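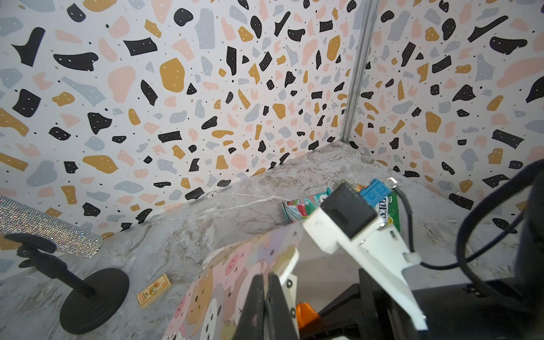
Week two with the arm: slower hands, better demos

Well, I said I'd report back once I'd stopped crashing it into the worktop, and I have (mostly) stopped! The arm still lives in the corner of the kitchenette, in among the colourful packets and everybody's sparkly clutter, with that blobby mustard and pink pattern on the walls behind it. I've grown quite fond of the pattern. The wrist camera seems less bothered by it than I was.

The job this week is dull on paper: pick up the little light-wood box, move it along the marble, put it down gently. I drive with the hand controller and the arm copies me, and every go gets saved as a demo. My target was 31 good ones before the end of April and I've got 15, so there's a way to go.

My big mistake early on was rushing. I'd swoop in, grab, swoop out, and feel very pleased with myself until Toshiko Hirose played a few back at half speed. All wobble! She made me do 6 in a row with a proper pause before closing the fingers, and they looked so much calmer that I binned nearly everything from the first two evenings. Painful, but there we are.

Other thing I've learnt: look at the camera view, never at the arm. If I peer over the top I end up using things the robot can't see, and then I'm teaching it my eyes and my neck as well. Ryota swears by a tea towel draped over the monitor stand so he can't cheat. I just turn my chair round.

I do still nudge the start position each time, a bit left, a bit skewed, so it doesn't only learn one spot. Ezekiel Bellamy reckons we'll want 200 before it copes with anything awkward. I've asked whether he fancies doing some of them himself and am still waiting for an answer.

Next up is releasing without that horrible little flick at the end. If you've cracked that with a hand controller, please leave a comment, I'm all ears.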